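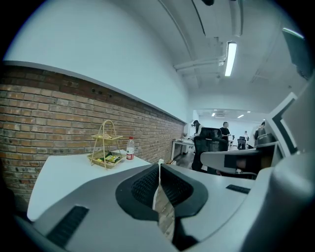
Figure 1. Gray hand-held gripper with dark, mesh-textured pad halves and a thin white strip at the seam.

4. What Neighbors Said About the Evening Porch Walks

We turn now to the interviews, which were for us the warmest part of the whole study and also the hardest to boil down. As explained in Section 3, the porch walks in Feltora began after a summer in which gunfire had become, in the words of one grandmother on Farías Avenue, "something you set your supper by." The idea was a simple one. Small groups of residents would walk the same few blocks in the early evening, stop at any porch where somebody was sitting, and talk for as long as the people on the porch cared to talk. There were no flyers and no speeches, and the walkers carried no sign-up sheets.

We spoke with 173 residents, most of them in their own kitchens or front rooms, and nearly always for longer than we had planned. The guide called for 30 minutes, but people had a good deal to say (and very often a plate of something to share while they said it), so a typical visit ran to 50. Mahsa Nazari carried out the first round of interviews and wrote the notes that shaped our later questions. It was her suggestion that we stop asking whether people "felt safe," a phrase that tended to get a shrug, and ask instead which errands they would run on foot after dark. That small change opened things up a great deal. A man who had told us he felt perfectly fine went on to explain that he drove the two blocks to the Prirnard Street market and had done so for years.

Three threads came up again and again. The first was plain familiarity. Residents told us that before the walks they knew the faces on their own side of the street and hardly anybody across it. Afterward they could name the teenagers who gathered by the bus shelter, and the teenagers, for their part, had started calling out hello first. Several parents said this mattered more to them than any change in the number of patrol cars, though a few wanted both and told us so with some force.

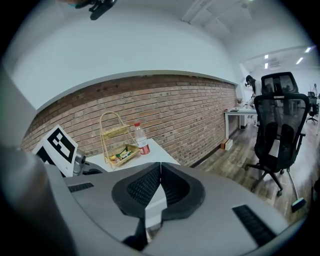

The second thread had to do with arguments that cooled before they went any further. We want to be careful with this one. People remembered quarrels that ended when a walker they trusted happened to be standing there, and they told these stories with real feeling, but we have no way of knowing what would have happened on the same corner without that person. We report the stories as the residents gave them and leave the matter of cause to the incident records in Section 5.

The third thread was tiredness. The walks leaned on a core of seven people who came out in all weather, and by December two of them had told us, a little sheepishly, that they were worn out. One had lost a nephew the year before and found that every porch brought up the subject again. "I love these folks," she said, "but I go home with all their sorrow in my coat pockets." The neighboring Stimero program, which pays its outreach workers and gives them a week off in each season, came up in many of these talks. Walkers spoke of it with some envy, along with a worry that being paid might make people on the porches clam up.

We should also mention the residents who did not care for the walks at all. Some felt watched, and a handful of younger men said the groups slowed down near them and sped up near everybody else. When we shared this with the walkers, there was a long and rather uncomfortable evening meeting, after which the route was redrawn so that each group covered both ends of Farías Avenue. Whether the younger men noticed the difference is taken up in the follow-up interviews, described in Section 4.2.

Related articles

Who Answers the Door? Recruiting Interviewees After a Neighborhood Shooting
Paid and Unpaid Outreach Workers: Lessons from Stimero
Street Lighting and Evening Foot Traffic Near Prirnard Street
Grief Groups and Local Peace Efforts: A Review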